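Mangate 启动器 6 正式放出:通知栏终于归我自己管了

写新闻稿这件事我一直不太擅长。按规矩应该是“某某团队今日宣布”,可 Mangate 从第一行代码到现在都是我一个人在写,硬要说“本团队”,我自己看着都别扭。所以这份稿子就用“我”来写吧,各位编辑朋友转载的时候想改成第三人称,随便改,不用来问我。

先说正事:Mangate 启动器第 6 版从这个星期四开始向所有安卓用户开放下载,免费,没有广告。参加过测试的朋友会直接收到升级提示,新用户可以在项目主页拿到安装包,也可以等应用商店审核通过(商店那边通常会慢一点,急的话还是去主页)。

这一版的重头戏是通知。我用安卓很多年了,换过的手机自己都懒得翻盒子去看有几台,有一件事始终让我抓狂:通知栏。早上醒来往下一拉,外卖优惠、游戏体力已满、某个我根本不记得装过的天气应用提醒我今天适合洗车,而房东发来的那条要紧消息被压在最底下,折叠成了一行小字。系统自带的通知分类其实已经做得不错,渠道、静音、气泡都有,可是设置藏得太深,每个应用还各玩各的,有的把所有消息全塞进一个叫“默认”的渠道里,你关也不是,不关也不是。

于是我花了大半年,把启动器里原来那个很简陋的通知角标模块拆掉,重新写了一个,起名叫 Trisum。

Trisum 是怎么干活的

名字听着有点玄,做的事情很朴素:把通知分成三摞。第一摞叫“现在”,第二摞叫“待会儿”,第三摞叫“不急”。“现在”里的通知照常响铃、照常亮屏;“待会儿”里的通知先攒着,到你指定的时间一次性给你;“不急”里的通知安安静静躺在一个单独的页面,你想起来了就去翻翻,想不起来它也不会吵你。

怎么分摞呢?刚装好的时候,Trisum 会按一套很保守的规则来:电话、短信、闹钟、日历提醒一律进“现在”,带有明显促销字样的进“不急”,剩下的全放“待会儿”。之后你每次手动把一条通知拖到别的摞里,它就问你一句:以后这个应用都这样,还是只有这一类这样?点一下就记住了。我自己用了一个多星期以后,基本就不怎么需要再拖了。

有朋友问我为什么不上现在流行的那种大模型自动判断。我试过,真的试过!在测试分支里跑了一段时间,聪明是挺聪明,可是它有一次把我妈的微信归到了促销里面(因为她转发了一个超市打折的链接),我当时就把那个分支删了。规则笨一点没关系,我希望它每次分错的时候,我都能看明白它为什么分错,然后自己动手改掉。

所有规则都存在手机本地,可以导出成一个纯文本文件,换手机的时候拷过去就行。文件格式我写在帮助页里了,喜欢折腾的朋友可以直接用文本编辑器改,支持通配符,也支持按关键词匹配。顺便说一句,匹配关键词的时候默认不区分全角半角,这是测试用户提了很多次的要求,这次补上了。

90 天的历史记录

第二个我自己特别喜欢的功能,是通知历史。安卓系统自带的历史记录时间很短,手一滑把通知划掉,再想找回来往往就晚了。Mangate 6 会把通知的标题和正文保留 90 天,到期自动清理。你可以搜索,可以按应用筛选,也可以把某一条钉住,钉住的不会被清理。

我知道一说到“保留”两个字,很多人会紧张。所以讲清楚几点:历史记录只存在你的手机里,加密保存,启动器本身没有申请联网权限,你可以在系统设置里自己核对。银行验证码这类一次性密码默认不进历史。每个应用都可以单独关掉记录,也可以整个功能关掉,关掉的同时已有记录会一并删除,删除之前会弹一次确认。

占多少空间呢?这个因人而异。我自己的手机通知算多的,整个数据库还没有我相册里随便一段短视频大。图片类通知只存一个缩略图,想省空间的可以把缩略图也关了。

桌面布局也动了刀子

老用户升级以后第一眼看到的变化,大概是桌面网格。以前 Mangate 的网格是固定的,图标要么大要么小,中间没得选。这一版改成了自由密度,横向纵向分开调,小部件可以占半格。听起来是小事,代码里却牵扯到一大堆东西,光是横屏旋转以后图标位置怎么保持,我就重写了三遍,第三遍才觉得看得过去。

文件夹也改了。现在往上滑可以直接打开文件夹里的第一个应用,轻点才展开整个文件夹。我知道这个操作逻辑有些人会不习惯,设置里可以换回来,路径是“桌面,手势,文件夹”。

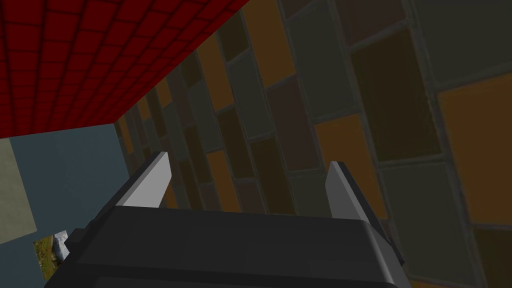
和 Hwang 图标包的合作

Hwang 是我一直在用的一套图标包,线条细,颜色克制,放在深色壁纸上特别舒服。这一次我们算是正式搭上了线:Mangate 6 内置了对 Hwang 全部 1,902 个图标的适配,包括日历图标按日期变化,以及单色模式下跟随系统取色。图标包本身需要另外安装,Mangate 不会替你下载,也不从中抽成,纯粹是我自己喜欢,想让它在我的启动器里好看一点。

适配过程中最费劲的是遮罩。没有被图标包收录的应用,启动器要给它套一个差不多的外形,不然满屏细线条里突然冒出一个花里胡哨的大方块,看着很难受。我现在的做法是先取图标的主色,再降一点饱和度,最后套上统一的圆角。大多数情况下效果可以,碰到本身就是透明背景的图标偶尔会发虚,这个问题我记在待办里了,下一个小版本会接着改。

别的图标包当然也照样能用,只要遵循常见的图标包格式就行。如果你是图标包作者,想让我帮忙看看适配,直接写邮件给我,附上一个测试包就好,回得可能有点慢,但一定会回。

Paltatden:给老手机留的一条路

再说说 Paltatden。这是 Mangate 的轻量模式,专门给内存小、处理器慢的老手机准备。打开以后,动画全部换成简单的淡入淡出,壁纸模糊关掉,应用抽屉改成一次只加载一屏,Trisum 照常工作,历史记录也照常工作。

为什么要做这个呢?我抽屉里就躺着一台旧手机,屏幕好好的,电池也还撑得住,平时拿来听播客、看菜谱,唯一的毛病是桌面一滑就卡。新手机当然流畅,可是把一台还能用的机器扔进抽屉里吃灰,我总觉得有点可惜。Paltatden 打开之后,那台旧手机从锁屏回到桌面几乎不用等,应用抽屉也能跟着手指走了。它肯定变不成新手机,该慢的应用还是慢,不过至少桌面这一层不拖后腿。

Paltatden 可以手动打开,也可以设成省电模式启动时自动打开。我自己出门旅行的时候就是这么设的,晚上回酒店充上电,它又自己切回来了,蛮省心。

升级之前请看一眼

从旧版直接升级,桌面布局会自动转换,但我还是强烈建议先做一次备份!设置里点“备份与恢复”,存一份到本地,前后也就一杯水的工夫。测试期间有几位朋友的双层小部件在转换以后叠到了一起,这个问题已经修掉了,可是安卓机型实在太多,我没法每一台都摸过。

第一次打开的时候,Mangate 会申请通知读取权限。不给也能用,只是 Trisum 和历史记录会停用,桌面、文件夹、图标包都不受影响。部分手机的后台管理比较激进,可能会把启动器的通知服务杀掉,表现是“待会儿”那一摞到点了不弹。遇到这种情况,去系统的电池设置里把 Mangate 设为不受限制,再重启一次手机就可以了。

已知的毛病也一并交代一下。折叠屏展开的瞬间,底栏图标会闪一下;工作资料里的应用暂时不能单独设置分摞规则,只能整体归到某一摞;从右往左书写的语言下面,历史记录页的搜索按钮位置有点歪。前两个我已经在改,第三个需要懂行的朋友帮忙看看,欢迎来信。

接下来做什么

10 月我打算放出一个小更新,主要是平板。平板上的 Mangate 现在就是手机界面放大,说实在的挺浪费那块大屏幕。我想把 Trisum 的三摞通知并排放在桌面右侧,横过来用的时候一眼就能扫完,不用再往下拉。设计稿画了好几版,有一版我自己挺满意,等代码跑顺了再给大家看。

还有一个呼声很高的功能是云同步,我暂时不做。做同步就得有服务器,有服务器就得有联网权限,前面好不容易说清楚的那些隐私承诺又得重新写一遍。现阶段导出文件再拷过去,麻烦是麻烦一点,胜在明白。

收费的问题也有人在问。Mangate 6 的所有功能都免费,以后也没有把已有功能改成收费的计划。主页上有一个赞助入口,愿意请我喝杯咖啡的我非常感谢,不点也完全没关系,不会少给你任何东西,也不会弹窗提醒你。

媒体朋友如果需要安装包、截图或者更新日志全文,可以写信到项目主页上的联系邮箱,标题里带上“媒体”两个字,我会优先看。想做上手视频的也欢迎,不需要提前给我过目,说它难用也行,最好顺手告诉我难用在哪里。

关于 Mangate

Mangate 是一款面向安卓手机和平板的第三方启动器,由一名独立开发者业余时间维护。主要特点是本地化的通知管理模块 Trisum、可搜索的通知历史,以及面向旧设备的轻量模式 Paltatden。启动器不联网,不含广告,支持简体中文、繁体中文和英文界面,其他语言的翻译正在陆续补充,想参与翻译的话,主页上有词条文件可以下载。

联系我们 | 隐私说明 | 媒体资料 | © Mangate 保留所有权利 | 返回顶部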